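Tape grid, week two

Quick one tonight, the kettle's on and I have to be up early. The grid is still down. Blue painter's tape, the ordinary roll from the drawer, and it has held up better than I figured it would.

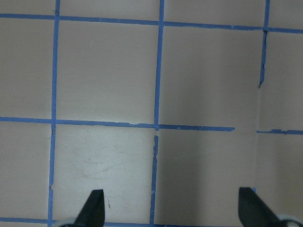 So the idea, for anyone who missed the last post. I have too many small things. Buttons, beads, hooks and eyes, those tiny brass safety pins, snaps that came off who knows what. All of it lived in one big cookie tin and every time I needed a button I dumped the tin out on the table and pawed through it for half an hour. Then scooped it all back in. Years of this.

Berenice Zavala from my quilting night sorts hers on a taped table. She told me this back in February and I nodded and did nothing. Then I needed 4 matching shirt buttons for a cuff-and-collar job, found three, and got mad enough to get the tape out.

Rules I made up:

One kind of thing per square. No "misc" square. I had a misc square the first night and by bedtime it was the tin again, just flat.

Sort by what I'd go looking for. Not by color! I did color first and it looked lovely and was useless. When I want a button I want a size and a number of holes, and then I care if it's navy.

Nothing goes in a jar until the whole lot is sorted. This is the hard one. You get a nice pile of coat buttons and you want to jar it up and feel finished, and then eleven more coat buttons turn up at the bottom of the tin.

About the tape itself, since two of you asked. I measured the first line and then eyeballed the rest. You can tell. A couple of the lines lean and I don't care. The squares don't have to match, they only have to be big enough that your hand can get in without knocking the neighbors over. Mine are a bit bigger than I'd planned and I'm glad.

The tape tears if you pull a strip up to move it. Tears ragged, too, right across. I've stopped trying to peel and re-lay the same piece. If a line needs to move, pull it, bin it, lay a new one. And a gap in a line isn't worth fixing. I have gaps. The center line has a break in it just under the crossing, and the middle one going across has one over on the right, and my eye fills them in fine. Beads would roll through, I guess, but beads will roll over tape as well so that's a wash. Beads go in saucers now. Learned that on the first evening, on my knees with a flashlight.

Scissors, by the way. I tore the first few by hand and cut the others, and cut ends stay down much longer. The torn ones lift and then they pick up thread. If you have the patience, cut every one. I do not have the patience.

What I have so far:

Shirt buttons, two hole. A lot.
Shirt buttons, four hole. Even more, mostly white, mostly boring, mostly what I need.
Coat buttons. Some of these are from my grandmother's brown coat and I'm not going to use them and I'm not going to part with them either.
Snaps. Half of them have no other half. I spent one entire evening pairing snaps, which I don't recomend.
Hooks and eyes. Into an envelope, done, goodbye.
Shank buttons, the metal ones. I like these best. I keep picking them up.

The one-offs are what's left, and they're the problem. A toggle. One green glass flower. A buckle the size of my thumbnail. My rule says no misc so I'm stuck with either making a square for each (silly) or admitting it and having a misc square after all. Lakshmi Mathew says call it "singles" and then it's a category. I think that's cheating. I'll probably do it.

Jars next. I had a set of the Flindari ones with the clip lids and I was going to use those, but the neck's too narrow for my fingers and you end up tipping it out on the table. See above re: tin. Wide mouth or nothing. I'm trying shallow trays from the drawer of my old Gethin cabinet, which slide out and let you see the lot at once. They do stick a bit. A rub of candle wax on the runners and they go fine for a week or so.

Labels -- still arguing with myself. Paper labels look nice and fall off. Sewing one of each button onto a scrap of card and propping it in front is the prettiest way and also the slowest. I've done 4 cards. Each one takes as long as a cup of tea so maybe that's just how I'll drink tea for the next month.

Lakshmi thinks there are 1,000 buttons in total. I said no way, and then I looked at the white pile and went quiet. I'm not counting. If she wants to count she can come over and count.

I want the tape up before the fabric comes out again, because I've got 52 hexagons to cut for the border and I can't cut with buttons everywhere. So this weekend, hopefuly. I'll try pulling the tape slowly and at an angle, that's meant to leave less behind. If it leaves gunk I'll try a bit of cooking oil on a rag and report back.

Kettle. More when the trays are done.

Recent posts
The cookie tin, and why I finally gave up on it
Hexagons again (border plans)
Fanby thread: second spool, same complaint
Turning a collar in one evening
50 scraps and what I did with them
Lordale wool, washed by mistake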